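Clearing the Table: How I Finally Got on Top of the Household Clutter

October 2, 2018

If your house is anything like mine, the big table is where everything lands. Mail, batteries, a screwdriver someone borrowed in spring, the good scissors, a jar with one pickle in it (yes, really). I spent most of September getting ours back, and since then three of you have written to ask what I did, so I'm putting it all in one place. Grab a coffee, I go on a bit!

Start with one surface

Pick the table and leave the drawers alone. I know the drawers are calling you. Drawers are a trap, you open one to put away a tape measure and two hours later you're sitting on the floor reading the manual for a blender you gave away. Take everything off the table, put it on the floor on an old sheet, and wash the table while it's bare. Warm water with a squirt of dish soap does it for a painted or laminate top. For sticky spots I lay a damp cloth on them for 15 minutes and go have my coffee, and then they wipe off without any scrubbing.

My neighbor Randa Bitar swears by baking soda paste for pen marks, and she's right, but go easy. Rub in little circles with a soft cloth and rinse it well or you'll get a chalky film that shows up the minute the sun comes in.

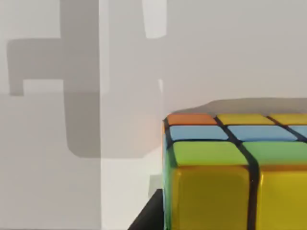
Sorting goes faster if you stop thinking about rooms and think about hands. Who picks this thing up, and where are they standing when they do? Tape and scissors belong where you wrap and open things. Batteries belong near the flashlight. And toys for fidgety fingers, like a puzzle cube with its orange and yellow tiles, should go wherever people sit around waiting, so ours has a spot by the phone charger now and gets twisted a whole lot more than it did at the bottom of the toy bin. I got this way of sorting from Kirsty Rudd at the library craft night and it has saved me so much walking back and forth.

Labels that stay stuck

I used to buy fancy labels and they'd curl up in a week. Now I use plain masking tape and a laundry marker. Wipe the bin with rubbing alcohol first, let it dry, then press the tape down hard with the back of a spoon. The spoon is the whole secret! Round the corners off with scissors too, square corners catch on your sleeve and start to lift.

Write what's in there in the words your family uses. My label says "stringy things" and everyone knows it means twine, shoelaces, ribbon and the cord for the blinds. When it said "Cordage" my son asked me if it was a kind of cheese.

Getting old stickers off

Price stickers on glass jars come off with cooking oil. Rub it on, leave it until after supper, scrape with an old plastic card, and wash with hot soapy water. On wood I use a hair dryer on low and peel slowly from one corner. Keep the dryer moving or you'll mark the finish. (Ask me about the Lundent side table. Or don't, I'm still sore about it.)

For paperback covers, skip the oil completely. It soaks in and leaves a gray smudge forever. A clean white eraser will roll the gum off if you're patient.

A short list for the weekly reset

I do these in order and it takes me less time than one TV show:

1. Walk through with a basket and pick up only what belongs in another room. Don't put anything away yet, just collect.

2. Empty the basket in one loop around the house. If I go back and forth I get distracted in the hallway and that's the end of it.

3. Lids next. Anything with a lid gets checked, tightened and stood up straight, and anything nearly empty goes on the shopping list. I like a canister with a bright lid for this, you can spot it from across the room and you don't end up buying a second one.

4. Water the plants while you're at it. I poke a finger in the soil up to the first knuckle, and if it feels damp I leave it alone. Small flowering pots on a table dry out quicker than the big ones on the floor, so I check those twice a week. Pinch off the dead blooms too, and put a saucer underneath or you'll have a ring to deal with. My little purple ones have forgiven me a lot. 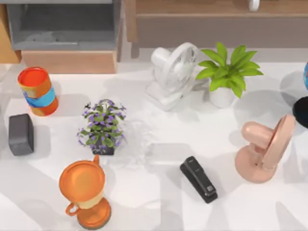 5. Wipe the table, dry it with a second cloth, and put back only what you used this week. The rest goes in the "maybe" box.

6. Write the month on the maybe box. If you haven't gone looking for something by the time the next box is full, out it goes. I gave 14 things to the church sale last time and I couldn't name you four of them now.

A few odds and ends from readers

Segundo Huanca wrote to say he keeps a magnet on a string in his workshop for dropped screws. I tried it under the couch and got two screws and a hair clip, so thank you, Segundo!

Yesenia Huamán folds plastic bags into little triangles and keeps them in an empty tissue box, where they pull out one at a time. I'm not fast at the folding yet but it beats the bag full of bags we had under the sink.

And a question from me this time. Does anyone know how to get candle wax out of a woven placemat? I've tried the freezer and I've tried brown paper with a warm iron, and there's still a shiny patch the size of a quarter. Leave me a comment if you've had any luck, I have nine of these placemats and I'd like to keep all of them.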